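Small Press Comics Fair, May: what I saw and what I carried home

I got to the Dakska hall a little after ten in the morning, which I thought was early, and the line already went past the bike racks. Over 3,000 people come through in a weekend, according to the door staff, and I believe it. My tote bag was full before lunch! 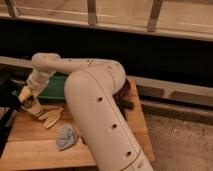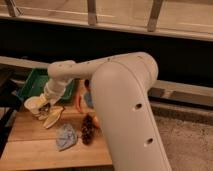
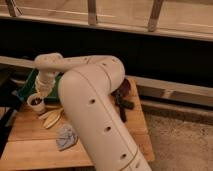
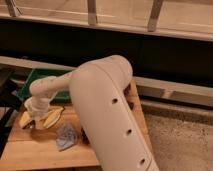

There were 142 tables this year, spread over two floors, and I started upstairs like I always do (fewer elbows). First stop was Tulura, a tiny press that prints everything in two inks. Their big new book is a 184-page ghost story set in a salt mine, and I stood there reading the first chapter until I felt guilty and bought it. The lettering is all done by hand and wobbles a bit when the characters are scared – I loved that. The paper is thin, though, and the next page shows through in the darker chapters.

Fana had the table by the stairs, and a crowd to go with it. They do folded minis, mostly about food and grandmothers, and you could get 3 for the price of two. I picked the dumpling one, the one about a bus strike, and a wordless one with a heron. The heron is the best of them and I've read it twice already.

Downstairs was louder and hotter. I had high hopes for the Yazdani anthology after last year's, but this one feels rushed to me. A couple of the stories stop just when they get going, and the historical piece about a plague doctor badly needed another ten pages. Great cover, all the same. I'd still buy the next one.

I skipped the afternoon panel on bookbinding and went to the one on translating sound effects instead, which ran long in the best way. Somebody asked how you translate the sound of snow and the whole room had an opinion.

Bring cash if you go next May. Half the tables take cards, but the signal in the basement is hopeless, and the coffee cart ran out of oat milk by noon.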